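Medina Reading Room: Progress Report to the Tarnov Fund
Period ending September

Cataloging of the map collection reached 2,161 sheets, against a plan of 2,000. Condition notes are complete for all but 28, which are held back for flattening. Relabeling of the drawers is on schedule. 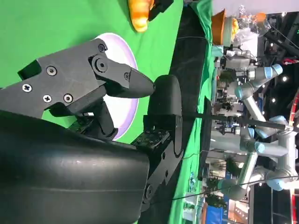
Bastian Rieger asks whether the held-back sheets will delay public access, and would prefer the drawers opened in stages. We agree. Drawers 1 to 18 can open first — the remaining ones follow once flattening is done.

Spending is within budget except for storage sleeves, where the Veltoro price rose by 4 percent. The difference was met from the travel line. 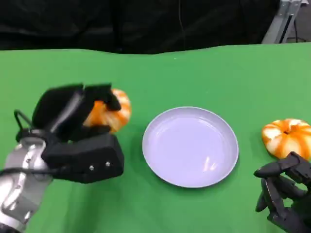
Sheet photography is the main task for the next period. Folded sheets need an even ground, and pale paper margins must separate clearly from it. A green cloth laid over a table, with a black backdrop behind, would meet both needs, although wrinkles in the cloth would have to be pressed out before large sheets are laid down. Test exposures will be sent with the next report.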